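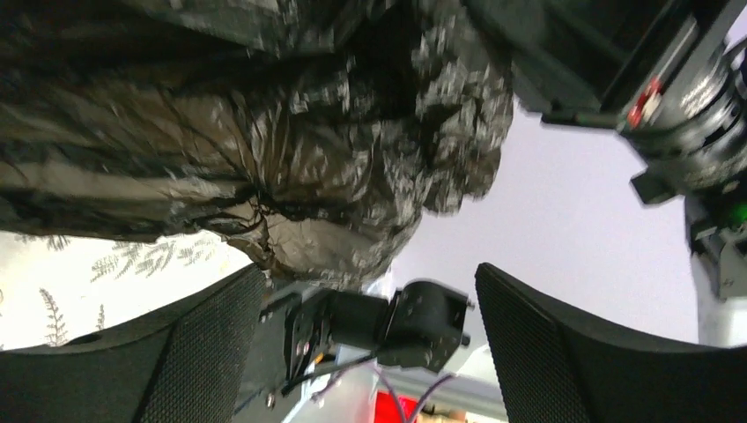
4. Cloth Handling Under the Vendor's Default Settings

4.1 What is being sold

The Danness two-arm kit is offered to small labs and light service businesses as a ready system for handling soft goods. The package we tested consisted of the arms, the grippers with their wrist cameras, a control computer, and a one-year subscription to Willar, the policy service that turns camera images into motion. The sales literature says a buyer can go "from box to folded laundry" without writing code. We set out to test the narrower part of that claim: whether the kit, used as delivered, can pick up a chosen piece of cloth from a mixed heap and lay it down clear of the others.

We think this is the part that deserves suspicion. Folding demonstrations almost always begin with a single item already spread on a table. Someone has done the separating beforehand, and a kit that can't separate will need that person to stay. The vendor's own videos, as far as we could find, all begin after this step.

4.2 Setup

The arms were mounted facing each other across a shared work area in our lab, in front of a plain pale wall. Everaldo Bittencourt ran the system throughout and followed the printed guide, including the places where we disagreed with it. We asked for no help from the vendor after installation. Software was frozen at the release installed on 2025-07-10, and automatic updates were turned off from then on. This matters more than it should. Willar changes its models on the server side and does not publish notes, so we can't rule out that a buyer today would get something better or something worse.

Each trial began with a heap of mixed textiles. The operator typed the name of one item, the system made its attempt, and the trial ended when the system declared success or failure or when the time limit ran out. Two of us (Meireles and Boonyarit) then scored the outcome separately from video, without seeing what the system had declared. Where they disagreed, Nivaldo Guerra made the final call. We ran 815 trials in all.

Heaps were made by dropping the items from a bin, with no rearranging afterward. This is harder than the vendor's recommended start, which asks for items "loosely spaced and well lit." We took the lighting advice and ignored the spacing advice. A heap whose items are already loosely spaced has had most of the work done for it.

4.3 What the wrist camera has to work with

Figure 4 shows one view from a wrist camera. The two black fingers fill the lower corners, and the mass of dark, shiny material takes up most of the upper left. A strip of pale cloth with a fern-like print shows beneath it. The second arm reaches in from the upper right.

We include this view because it makes a limit of the design plain. The camera's own hardware takes up a good deal of what it sees. Between the fingers, where one would most like a clear view, sit the mounting bracket and a servo motor, and the lower edge of the dark material hangs down almost to the motor. Anyone labeling this frame by hand would have a fair chance of saying which cloth is which, given the difference in tone and the print. Saying where the lower edge of the dark material lies in depth, relative to the fingers, is another matter, and we would not want to do it from this image alone.

Shiny surfaces add a second problem. The folds in Figure 4 break up into bright glints and deep shadow, most strongly toward the right side of the bundle. A highlight of this kind moves when the camera moves. A method that tracks folds by their brightness will be told that the cloth has shifted when only the wrist has. The vendor's technical sheet says that Willar is "robust to reflective materials" and gives no test to back this up. We wrote to ask for one in May and have had no answer.

The printed cloth ought to be the easy case. Its sprigs give the camera fixed marks to hold on to, and there is little glare. Yet a printed cloth under a dark one is visible only as a strip, and a strip tells the system little about how much cloth lies underneath or which way it runs. When the target was a partly covered item, the usual attempt was to pinch whatever part could be seen and pull. Sometimes that works. It also drags the upper item along, and the system has no step for noticing that it has done so.

4.4 Results

The system declared success in 543 of the 815 trials. If we had stopped there, as the built-in report page invites the user to do, we would have written that the kit succeeds two times in three on unsorted heaps. That would be a respectable figure for a product at this price.

Our scorers did not agree with the report page. In 70 of the trials declared successful, the item was not separated by any reading of the task. The most common fault was the one described above: the target was lifted with a second item still attached or tangled in it, and both were set down together. Less often the gripper closed on a fold, lifted it, lost it on the way, and reported success at an empty drop point. The declaration seems to depend on the arm finishing its planned path, with the state of the cloth playing little or no part. We can't confirm this from outside, and the vendor describes the check only as "vision-verified."

False successes are worse than plain failures in this setting. A declared failure stops the cycle and lights a warning on the control screen, so a person can step in. A false success sends two tangled items on to the folding stage, where the second arm is told to take hold of a corner that may belong to either one. We let this happen on 3 occasions out of curiosity and then stopped, after a seam had torn and a finger pad had to be replaced.

4.5 Comparison with a plain baseline

It is fair to ask how much of the performance comes from the paid service at all. Jailson Seixas wrote a simple baseline that looks for the highest point of the heap in a fixed overhead camera, closes the gripper there, and lifts straight up. It knows nothing about the named item and so can't be compared on the full task. On the smaller question of whether exactly one item came up, it was no worse than Willar on matte cotton and slightly worse on shiny material. The gap on shiny material is the only part of our results that speaks clearly for the subscription, and it is a narrow one.

We had hoped to include the Hashmi kit, which is sold for the same purpose, along with the open Grelach controller running on the Danness arms. The first could not be delivered in time. The second ran, but its calibration routine expects a different gripper, and any numbers we gave would mostly measure our own patching.

4.6 Limits of this test

Our heaps came from one set of household textiles and one room. A buyer who handles only towels of one size may well do better than we did, and we would expect as much. We tested a single unit. The gripper pads were new at the start and were replaced only as noted above, so wear may have cost the system some grasps toward the end – we looked for a downward trend and did not find one, but the order of items was not balanced well enough to say more.

None of this shows that the arms are poor. They held their calibration and stopped when told to, and Bittencourt, who had not used them before, found the guide clear. Our doubt is about the words printed on the package. A system that can't tell when it has picked up two things should not be sold as one that can be left alone, and the success figure on the report page should not be quoted in purchasing decisions until the vendor explains how it is produced. Section 5 repeats the scoring with an added weight check at the wrist.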